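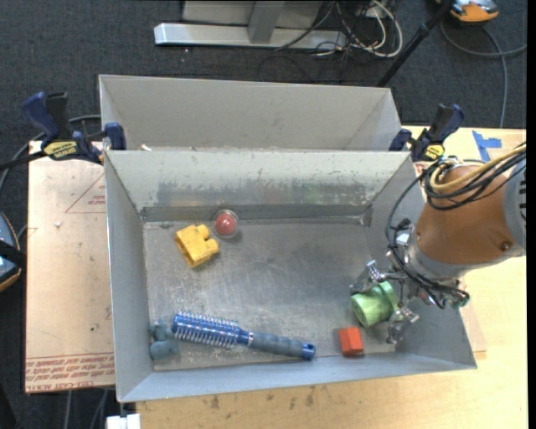
8 November 2018. Finally got the letter from Kubíček and yes, the lease on the Miltitz place is ours until April! I read it three times on the stairs with my coat still on. Kazimír says I should have pushed harder on the rent, but he's not the one who has been sleeping next to a boiler since summer, so I let him talk. Now I have to pack, and I am terrible at packing. I get one drawer done and then I sit on the floor reading old receipts. I want to be strict this time, down to a gray metal bin with a yellow toy block, a little clear ball, a blue hairbrush and a few other small things in it, and then I look at my bookshelves and laugh.

Čestmír came over after supper and we measured the sofa again. It's still too long for the new hallway (of course it is) so it either goes in through the window or goes to his sister. He wants it through the window. I want to see him try! We ate the rest of the plum cake and he told me the whole Flellari story again, the one with the wrong train and the goose, and I laughed just as much as last time.

Movers want nearly 700, well, 697, plus another 130 if there are stairs. There are stairs. I put down 100 to hold the date and then felt sick about it for an hour. Have to call about the gas tomorrow and find the blue folder, which I know I saw under the bed.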